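The Washing-Up Question

May 4, 2018

Every January I make the same forecast, which is that this will be the year I stop drying wine glasses by hand. I have now made it often enough that a reader has written in to complain. "You promised us a robot," she says, "and what we got was four paragraphs about tea towels." Fair. So this month's long item is about robots, with only a little about tea towels.

The question people send in most often, after the one about limescale, is some form of: can a machine do the chores yet? The short reply is that it depends which end of the chore you are standing at. Machines are very good at the middle. The dishwasher washes dishes. The washing machine washes clothes. Both are boxes, and both wait patiently for somebody to carry things to them, put the things in the right way up, and then take them all out again. Anyone who has stood in front of a full dishwasher pretending not to have noticed the little light knows which part of the job is left over.

It is the same on the shop floor, as I learned during a long and very warm afternoon at Cuadros, who pack glassware for hotels and restaurants. Their line can put 163 boxes on a pallet while you look for your glasses. It tapes them, weighs them, labels them and stacks them, and it does this without once stopping to ask about lunch. But at the front of the line, where the stemware goes into the boxes, there are people. They take a glass by the bowl, turn it over, slide it down into its cardboard cell and reach for the next one, all while talking about something else. I asked the shift lead, Ifeanyi Lawal, why that bit hadn't been handed over.

"Because it's the hard bit," he said, and went back to work.

He came round to the subject again later, over a cup of something brown. Cuadros did try it, he told me. They had a suction head on loan from a firm called Arnitex, and it was splendid with anything flat. Plates, saucers, lids, the boxes themselves. Then they gave it a wine glass. A wine glass has one flat part, the foot, and the foot is usually facing wherever you don't want it. The rest is curve. The suction head would come down, kiss the side of the bowl, and go back up with nothing, over and over, with what Ifeanyi called great dignity. It went back to Arnitex after 31 days and they hung the safety notices where it used to be.

So that is one answer. For another I went to see Buppha Onsri, who has spent years trying to get pairs of robot arms to do the sort of thing you and I do while listening to the radio. Her present project goes by the name Flutik, and its whole subject is stemware: picking it up, turning it over, putting it in a rack, taking it out of the rack again. I said it sounded like my evenings. She said that was rather the point.

What I had wrong, before I went, was the bit that would be difficult. I had assumed breakage. I had pictured a great steel fist and a carpet of splinters. But the practice glasses at Flutik are plastic, in colours you would hesitate to serve a guest from, and dropping one costs you only the time it takes to pick it up. Grip is largely a matter of patience. The trouble comes earlier, when the arm has to decide what it is looking at.

Consider a wine glass lying on its side. You know at once which end is which, and where the stem is, even with another glass lying in front of it. You know the stem belongs to this bowl and not to the one behind. You know that if you push here it will roll, in a curve, round its own foot, and that if you lift it by the rim the foot will swing down and clip its neighbour. Nobody taught you any of this in words. You got it by knocking over a good many beakers before you were three. The arm has had no such childhood, and somebody has to give it one, an attempt at a time.

Then there is the rack. I had never given any thought to racks. A rack made of bent wire is a lot of thin, shiny, curly things going in all directions, and to put a glass on it you must find the particular loop that is meant to hold it, among several that look as though they might. Bright metal is a nuisance to a camera at the best of times, as it shows you the room instead of itself. And once two glasses are on, the third has to go in past them. People do this by feel. They poke about a bit, the glass clinks, they shift it over, it goes in. Buppha says the poking about is the most valuable thing in the whole job and the part hardest to write down.

"If you ask someone how they load a rack, they tell you they put the glass in the rack," she said. "Then you watch them, and they've done eleven things."

She would not be drawn on how often it works. I did try. She said that a success figure without the conditions attached was a horoscope, and that I was welcome to print that. She did let slip that on one exercise, a single upright glass with nothing near it, they had a run of 87 without a fumble, and that this had cheered everyone up until they laid the glass down.

People do write to me about the demonstrations they've seen online, in which a gleaming arm sets a table for two in a kitchen with no crumbs in it. I don't say these are fibs. I would only suggest you look for the little number in the corner that tells you how much the film has been speeded up, and then ask yourself where the toast rack has gone, and the post, and the charger, and the bowl with the one lemon. A kitchen is a place where things have been left. The firms that do best so far are the ones who get to say what's on the table. In a warehouse you can paint lines on the floor and sack the lemon.

Aslow, who make a countertop gadget for folding shirts, have taken this to its natural end. Their machine folds very nicely, provided you clip each shirt on to it by the shoulders, buttons done up, sleeves hanging straight. I timed myself clipping, and then I timed myself folding, and I have gone back to folding. Several of you own one and tell me I'm being unkind. You are welcome to come round and do mine.

I asked Buppha what she would give a machine to do in her own house, if she could have one thing. I was hoping for something grand. She thought for a bit and said: emptying the cutlery basket. All those forks, all the same way up, in the dark, facing any direction they like. Then she said no, that was a dreadful idea, and that she would start with the socks.

My own view, for what it's worth after one warm factory and one lab, is that we will get the chores handed over in slices, and they'll be odd slices. Something will be able to clear the big plates years before it can be trusted with the egg cups. Somebody will sell us a rack that suits the arm, and we'll grumble and buy it, much as we bought plates that suit the dishwasher and gave the gold-rimmed ones to a cousin. And whoever is left in the kitchen will be doing the fiddly remainder, at which we are all, without any credit for it, extremely good. 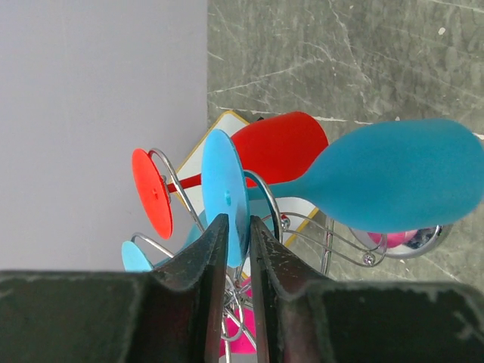
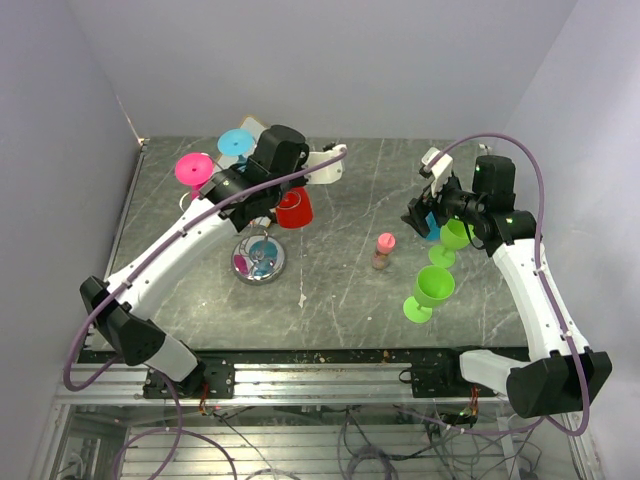 Stemware practice with the Flutik arms: close in at the rack first, then the wider view of the table.

A few replies to earlier post. To the gentleman with the squeaking airer, candle wax, and only on the hinge. To the two readers who asked whether the vinegar trick works on chrome, please try a hidden corner first, and please don't write to me if you didn't. And to the lady who wanted her robot, I am still drying by hand, with the blue towel, and will report again in January.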